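Hastmont water main work moves to final stretch in May

Replacement of the ageing cast iron water main beneath the eastern side of Hastmont will enter its last phase in May, when contractors begin work on the 255 metres of pipe between Mill Bank and the junction with Drurel Lane. The new main is medium density polyethylene, laid in welded lengths and pressure tested before any house connection is transferred.

Hevier Water, which supplies the town, said 929 properties will be affected at one stage or another. Most will lose their supply once, for up to 4 hours, while the service pipe is moved from the old main to the new one. Cards giving the date will be put through doors two working days beforehand. Shut-offs will not begin before 9.30 am, and supplies should be back by mid-afternoon.

The existing pipe has a nominal bore of four inches and was laid in short lengths with lead-run joints. Leakage on the section has risen over several winters as the clay subsoil has shrunk and swelled, and repairs have been needed at the same three joints more than once. Logging equipment fitted to the valves last autumn showed that night flow, normally taken as a measure of leakage, did not fall to the expected level even when demand was at its lowest.

Kenta Ueda, network engineer for the scheme, said the company had looked at relining the pipe and decided against it. "The wall thickness varies too much along the length. A liner would deal with the inside face and leave the joints moving as before," he said. "Polyethylene tolerates the ground movement, and there are far fewer joints to look after."

Much of the pipe will be installed by insertion, with the new main pulled through the old one from pits dug at intervals of up to 60 metres. Open trenching will be used at the Drurel Lane junction, where the old main changes level to pass under a culvert. Temporary signals will operate there for 8 days. Buses on the Cusi route will use the stop outside the library during that period.

The works compound on the former coal yard will stay in place until reinstatement of the road surface is complete. Deliveries of pipe are limited to the middle of the day, outside school hours.

Householders with a hot water cylinder may go on using it in the normal way during a shut-off, although the cylinder will not refill until the supply is restored. Combination boilers will not provide hot water while the mains is off. Washing machines and dishwashers should be switched off at the start of the period. Anyone who depends on a constant supply for medical reasons is asked to contact the company before the card arrives, so that bottled water can be delivered.

Some discolouration is likely for a short time after each transfer. It is caused by iron deposits disturbed in the old pipe and should clear if the cold kitchen tap is run gently until the water is clear. White or cloudy water is caused by trapped air, and will clear from the bottom of the glass upwards if left to stand. Aerators on mixer taps can collect grit and may need to be unscrewed and rinsed. Kitchen paper laid on the worktop will catch any particles while this is done.
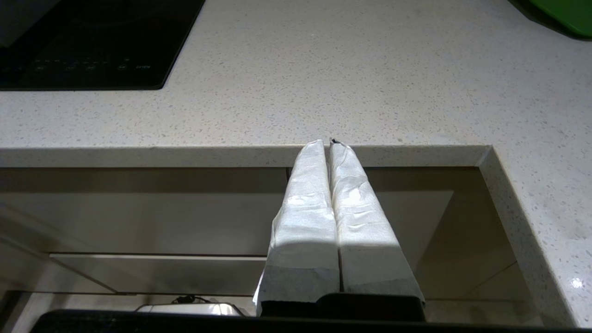 Road closures and diversions

Mill Bank will be closed to through traffic between the chapel and number 40 for the whole of the phase. Access for residents will be kept from the northern end. The signed diversion follows Station Road and Drurel Lane, and the footway on the west side will remain open.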